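Journal > Current Issue > Language and Everyday Life > Full Text
Print this article | E-mail this article
Shares 11 | Comments 0

4. Color words in the listings

4.1 What sellers write

Section 3 dealt with size words and condition words. Color is messier. Sellers on Drisinum have a color box they may fill in or leave blank, plus the title and the free text, and the three often disagree. A couch is "gray" in the box, "charcoal" in the title, "more of a dark bluish gray in person" in the text. We took the title as the main source and went to the free text only where the title had no color word at all. The box was ignored, for reasons given in 2.3.

The two samples are as before: 1000 listings from Jutside, 1000 from Ploltness, household goods only. No cars, no pets, no clothing. Clothing would have given us many more color words, but a good share of those are copied from the maker's label and we wanted words people picked themselves. Some label words got in anyway. "Oatmeal" for a rug is probably one. "Seafoam" for a toaster almost certainly.

Starting point was the usual list of 11 basic terms for English: black, white, red, green, yellow, blue, brown, purple, pink, orange, gray. Everything else we called an extra term. Extra terms include single words (teal, tan, navy, cream) and basic terms with something added in front (light blue, dark gray, off white). Spelling was evened out first, so grey and gray are one item, and so are off white and off-white. "Grayish" was kept apart. So was "kinda green," which occurs in both towns and which we are fond of.

Wood words were a problem. Oak, walnut, cherry, pine. Is "cherry dresser" a color claim or a material claim? Sellers don't seem to care, and buyers ask. One Jutside listing for a bookcase has the line "cherry color not cherry wood," which settles that case and no other. After some back and forth we left out all wood words unless the word color, finish or stain came next to them. Same for metals: brass, copper, silver. Silver hurt the most to lose since kitchen appliances are full of it. Anybody repeating this should probably do silver seperately.

4.2 Where the basic terms hold up

Large items take plain words. Refrigerators are white or black. Filing cabinets are gray, or tan, or get no color at all. The bigger and more useful the thing, the less the seller bothers, and this was true in both towns. We had expected furniture to go the same way and it does only partly. Tables and desks, yes. Couches and armchairs, no. A couch gets a careful color, often two of them, sometimes a remark about lamplight.

Our guess is that fabric matters here, and that the seller is thinking about the buyer's other furniture. A desk can be brown and that's that. A couch has to go with something. Free text backs this up a bit: phrases such as "goes with anything," "matches most rugs," "hard to match, be warned." Nearly all on upholstered pieces.

Position in the title also differs. Plain words come early ("White fridge, works"). Extra terms come later or in parentheses ("Loveseat, clean, no pets (dusty rose)"). Not tested formally. We noticed it on the second pass and it held when we went looking, but looking for a thing is a good way of finding it, so take it as a note for later work.

White deserves a word. It's the color most often left unsaid. Bathtubs, sinks, mini blinds. If the item is white and items of its kind are mostly white, the seller skips it. If it isn't white, the seller says so, and fast. A pink sink is in the title every time. So absence of a color word is itself a sort of color word, at least for bathroom goods, and counts based on what is written down will always run low on white. We have no good fix for this. Going to the listing photos would be one way, but for our period most of the photos had expired by the time of collection in October.

4.3 Dark colors and pale colors

Trouble sits at the two ends. Dark: navy, charcoal, espresso, "almost black." Pale: cream, ivory, eggshell, "white-ish," mint, ice blue. In the middle people agree well. A red kettle is red.

To see how far readers agree we ran the titles past a small group of coders with the color word removed and the seller's photo shown, for the listings where a photo was still up. Coders typed whatever came to mind, no list. Then matched against the seller's own word after folding the extra terms into the nearest basic one, using the Akolgo word table with our own fixes (Appendix B). Match with the seller was 78 percent overall. Better than we feared. But the misses bunch up. Dark blue against black is the biggest group, pale green against white or gray another, and then the old gray/brown/tan muddle, which every study of this kind seems to hit.

Before folding, match is of course much lower, and here the numbers mean little, as a coder who types "dark blue" and a seller who writes "navy" are plainly saying the same thing. More useful is the kind of miss. Sellers were fancier than coders. Where the coder typed "dark gray" the seller had "charcoal," "slate," "graphite." The other direction hardly happens. We take this to be selling talk: a fancier word makes a better object. It may also be that sellers have lived with the thing and seen it by a window. Both could be true.

Town difference. Small, and mostly in the pale terms. Ploltness sellers use "cream" where Jutside has "off white." We can't say whether that is a speech difference or a difference in goods. Ploltness has older houses and more old kitchen ware gets sold there. Old enamel really is cream. A matched set of items would be needed and we did not have one.

4.4 Sets

Dishes are the one group where sellers have to use several color words in the same listing, and so the best place to watch people choose words against each other. When a plate is listed alone, "blue" will do. When two blues are in the lot, one of them has to become something else. "Blue and navy." "Blue, darker blue." Once, "blue and the other blue."

Mixed lots push sellers up out of the basic terms quickly. Single-color dish lots have mostly plain words; mixed lots mostly don't. The pattern is the same in both towns and it is the clearest result in this section. It also fits what is known from spoken tasks, where a speaker adds just enough to tell one thing from its neighbor and then stops.

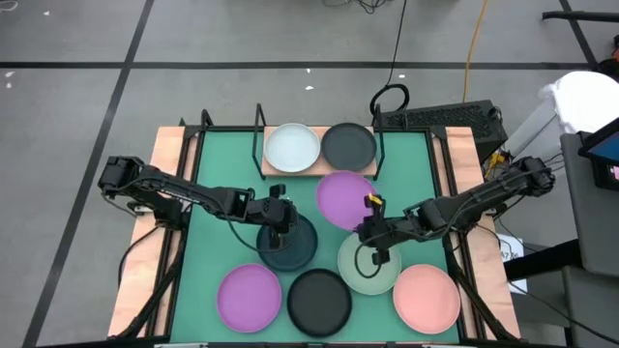 Vol. 7, No. 2, p. 78

Figure 2. Round plates in several colors, among them a white with a faint bluish tint, charcoal gray, purple, pale green and dark navy blue.

Take the navy and the charcoal. Listed apart, either could go out as "dark plate" and we have listings that say just that. Together they need sorting, and "dark" is no help. The bluish white is a different case. Next to a strong color it would pass for white and we would expect most sellers to write white. Next to a warmer white, someone will write "cool white" or "bluish." So the word depends on the neighbors. Purple has no such problem. It comes out as purple nearly everywhere in our data, with "plum" a distant second and "eggplant" only on one casserole dish.

Order of mention is worth a look too. In mixed dish lots the strong or rare colors tend to be named first and white last, or white gets lumped in with "plus some plain ones." "Plain" as a color term! We coded it as white where the free text allowed, otherwise as missing. In hindsight a separate code would of been better.

A few sellers get around color completely. "See pic for colors." "Assorted." "Fall colors." "Bright ones." These were counted as having no color word, but they are not the same as silence. The seller is saying the colors matter and are too much work to write. Common in dish lots, in yarn, in kids' cups, nowhere else to speak of.

4.5 Short note on "nice"

"Nice blue," "nice green," "pretty yellow." Never "nice gray." Never "nice brown" except on leather. We mention it only because a reader of an earlier draft asked. Praise words go with the stronger colors, and the quiet ones get "neutral," which seems to be the praise word for gray and tan. Neutral also turns up alone with no color after it, on curtains mainly. Left out of the counts.

4.6 Limits

Two towns, one site, one language. Household goods only. Photos gone for many listings, and those that survive were taken under all kinds of bulbs, so a coder's "cream" may be the lamp's doing. Sellers who post a lot weigh more than those who post once; we did not even this out. Repeats of the same item were removed when the title was the same letter for letter, but a seller who fixes a typo and reposts gets in twice. Folding by word table is rough, see Appendix B for the terms we moved by hand, teal most of all. Teal went to blue. Half of us wanted green.

Section 5 turns to price words.

Print this article | E-mail this article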